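November 2023 - bin clearing, hand guiding vs remote

Bench 2, big arm, grey bin. Started the day with the arm in free-drive and finished it on the remote rig, and I'm really happy with how both are coming along!

Hand guiding first. With the payload set properly in Hurkow the arm feels so much lighter at the wrist, and you can steer it down over the bin with one hand and keep the other for the gripper button. Got 19 clean demos before my shoulder had had enough. The good ones all have the same feel to them: slow over the wall, a short pause above the object, then straight down. Replayed a few at half speed in the Langat viewer and the pause shows up beautifully as a flat spot in all the joints. I'd like to use that flat spot to cut the demos into segments automatically. Worth an afternoon.

Switched to the remote side after lunch. Latency on the Tulorov handset is way down since the update and I could make small sideways corrections near the wall without overshooting. Logged 47 demos, same task, same start pose.
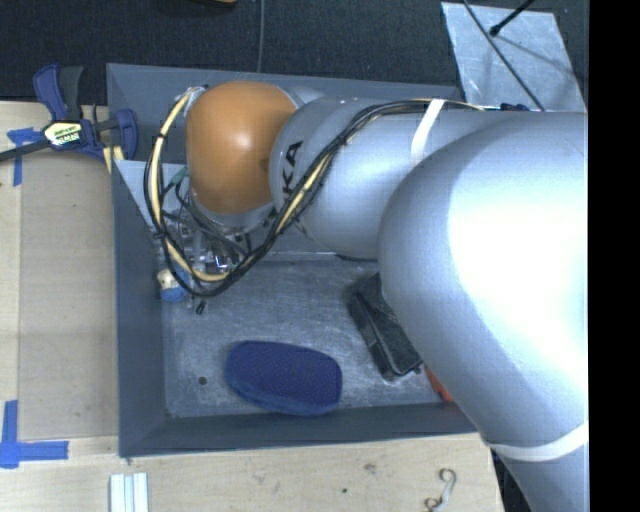 Arm down over the bin, gripper near the left wall. Blue pouch and black case still on the floor of the bin.

Cable loop needs watching. It swings wide under the orange joint cover and when I roll the wrist too far one way I can feel it pull during hand guiding - on the handset you feel nothing at all, so whoever is driving should keep an eye on it. Could we add a soft limit on that joint for remote sessions? I've put a note in the Bovudeo config but haven't changed the value.

Other bits:
Check the clamp at the corner before every session.
Leave the blue tape on the table alone please, the bin position is logged against it.
Gripper force at 400 in the config felt fine for the case, a bit much for the pouch. Try lower.

Next: mix both sets, train overnight, see if the policy picks up the pause on its own. My bet is the hand-guided demos count for more than their share. Very keen to see the rollouts in the morning.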